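Irley hand trial: progress report, June

We're well into the comparison now, and it has been a really good month! Both hands have been through the full set of handling tasks at our Tamport site, 900 attempts each, and the wrist cameras are giving us far more to work with than the old overhead view did.

The controller is the one we bought from Buchanan in the spring. It has needed 4 restarts so far, all in the first fortnight.

Thin plastic is the hardest thing for the cameras. Blue shoe covers crease, shine and let the floor show through, and any movement smears them badly. We want a faster shutter setting before the next round. 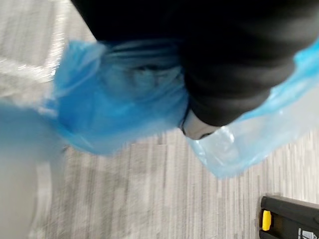

Three-fingered hand

I'm delighted with this one. The dark rounded fingertips are easy to pick out against the streaky carpet, even with folds of dark fabric taking up so much of the view. Our one worry is the fabric itself, and we'll try a closer-fitting sleeve.
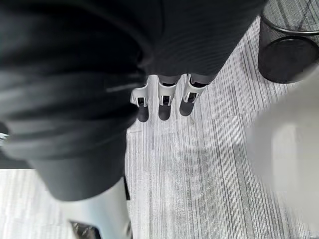

Reading time: 1 minute

Next steps

Jinodley has agreed to lend us a second wrist camera for 14 days. Spending is £2,000 under plan, and we'd love to put that towards spare fingertips.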